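Why are some boards made of strips?

Look at a wooden chopping board in your kitchen. Is it one plain colour, or does it have stripes? Many flat boards are made from lots of narrow strips of wood, stuck side by side with strong glue.

A tree grows a new layer of wood every year. If you cut a wide plank from the trunk, you can see these layers as lines. The lines are called the grain. Wood takes in water from the air when the weather is damp and lets it out again when the weather is dry. As it does this, it swells and shrinks a tiny bit across the grain. A wide plank can bend like a crisp. The proper word for this is warping.

Narrow strips help with this problem. Each strip may try to bend a little, but the strips next to it hold it in place. The whole board stays flatter.

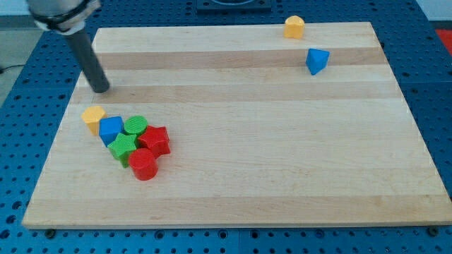

A board made of light maple strips. Can you find the pale cream stripes and the slightly darker tan ones?

Maple is a hard wood, so it does not dent easily. Its colour can change from one tree to the next, and even inside the same tree. When the strips are glued together, the different shades make stripes.

Now look at the front edge of the maple board, where there is a thin, lighter band. This is called end grain. If you think of wood as a bundle of drinking straws, end grain is where you see the open ends of the straws. It soaks up water faster than the top does.

Try it yourself

You need 2 scraps of bare wood and a teaspoon of water. Ask a grown-up first.

Put a drop of water on the flat side of one scrap. Put another drop on the cut end of the other. Wait five minutes. Which drop has soaked in more?

Words to remember

Grain: the lines in wood, made as the tree grows.
Warping: when wood bends or twists out of shape.
End grain: the part you see when wood is cut across the grain.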